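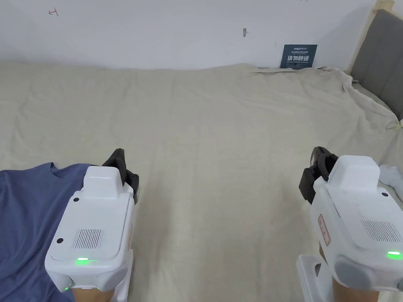

Figure 1. Bed surface used for the folding trials, with a T-shirt laid flat on the beige sheet.

Folding Laundry on a Bed: Effect of Surface Condition on Fold Accuracy and Time

Matúš Kubíček and Zdislava Urban
Course project, Household Work and Ergonomics
Submitted in May

Summary

Many people fold clean laundry on a bed. A bed is large and usually close to the closet, but it is soft, and the sheet on it is seldom smooth. This project compared T-shirt folding on a bed with a slack sheet, on the same bed with the sheet pulled tight, and on a hard table. Fold accuracy was measured as the offset between edges that should meet. Time was measured from the first touch to the finished fold. The tight sheet brought accuracy close to that of the table. The slack sheet gave the poorest accuracy, mostly in the second fold. Differences in time were smaller than expected.

1. Background

Household guides usually tell the reader to fold on "a flat surface" and leave it there. The folding guide issued to students in the Surthorpe residence hall does the same. In our own rooms the desk is too small for an adult T-shirt with the sleeves out, so the bed is the default. We wanted to know how much the bed costs in accuracy and whether a simple preparation step would recover it.

A loose sheet affects folding in two ways. First, the sheet moves with the garment. When the hem is dragged toward the collar, friction pulls a ridge of sheet along under the shirt, and the shirt settles over that ridge. Second, folds already in the sheet act as small steps. A shirt laid across one of them looks flat from above but has extra length hidden in the fabric. When the shirt is lifted the extra length is released and the edges no longer match.

2. Setup

The trials were run in the Vemance furnished room, which the department uses for household coursework. The bed stands against a plain white wall and has a gray upholstered headboard in a light wooden frame. It was covered with a wide beige sheet. A dark blue-teal sign reading 请勿触碰 ("please do not touch") stands against the wall just above the sheet. The sign was left where it was.

The color of the sheet mattered more than we had planned for. Shirts in slate blue or darker could be separated from the beige without trouble when we measured from above. White shirts could not, and they were dropped after the pilot.

Three surface conditions were used:

Condition A, slack sheet. The sheet was laid over the mattress and left with its natural wrinkles. Corners were not tucked. One corner was allowed to ride up by the headboard.

Condition B, tight sheet. All corners were tucked, and the sheet was smoothed by hand from the center outward before each shirt.

Condition C, table. A bare table, 1000 mm wide, in the same room.

The shirts were plain crew-neck T-shirts in adult sizes, all washed and dried in the same load. They were not ironed. Before each trial the shirt was laid face down and smoothed with two passes of the palm, then folded.

3. Procedure

The fold was the common rectangle fold. The left side is brought in to the center line with the sleeve turned back, then the right side, then the hem is brought up to the collar, and the result is folded once more. We called these folds one to four. Edge offset was read with a steel rule after each fold. The time taken for reading was left out of the total.

Kubíček folded and Urban measured in the first half of the trials, and the roles were exchanged for the second half. The order of conditions was drawn by lot within each session. Sessions were held on Wednesday afternoons. Each condition received 32 shirts.

A trial was repeated if the shirt slid off the working area or if the folder stopped to correct a fold already made. Corrections are normal at home, but they would have hidden the effect we were trying to measure.

4. Results

Condition C gave the smallest offsets throughout. Condition B was close behind it in folds one and two and slightly worse in folds three and four. Condition A was worse than both from fold two onward.

The side folds were not very sensitive to the surface. The shirt is moved only a short way, and most of its weight stays where it is. Fold two was the exception under Condition A. Fold one leaves a double layer on the left, and when the right side is pulled across to meet it the whole shirt tends to shift. On the slack sheet the shirt and the sheet shifted together, and the center line was lost.

Fold three, hem to collar, showed the drag ridge most clearly. Both of us began lifting the hem higher after the first few shirts, without having agreed to. Lifting reduced the ridge but made the hem swing, which added a different error. We did not separate the two.

Time per shirt was lowest on the table. Conditions A and B were nearly equal if the smoothing step in B was not counted. With smoothing counted, B was the slowest. In a real load the sheet would be smoothed once at the start and perhaps once more partway through, so the true cost per shirt is lower than our totals suggest.

Position on the bed also had an effect. Shirts placed near the front edge were folded more accurately than shirts placed toward the wall. The reach is shorter and the folder can stand upright. Toward the wall the cloth also gathers into low ridges, and a shirt laid there picks them up at the collar.

5. Sources of error

The mattress gave slightly under the folder's hand, and under the rule as well. Readings on the bed are less certain than readings on the table for this reason. Two people folding is a small sample, and both of us became faster over the sessions. Drawing the order by lot spreads this learning effect across the conditions but does not remove it.

The definition of "slack" is weak. We did not measure how wrinkled the sheet was, and it was certainly not the same from one session to the next. A repeat of the work should fix this – for example, by laying a set extra length of sheet across the mattress.

6. Recommendations

Tuck the sheet corners before folding a load. Work at the front edge of the bed. Smooth the sheet again when ridges can be felt through the shirt. Bring the hem up with a low lift and set it down at the collar, with no dragging.

A folding board laid on the bed was suggested by Ross, who supervised the room bookings. We tried it on a few shirts after the main trials. It behaved like the table, but no offsets were recorded and it is left for later work.

7. Materials

Bed with mattress and beige sheet, table, steel rule, stopwatch, T-shirts, recording sheets. Raw readings are kept in the course folder under Govham.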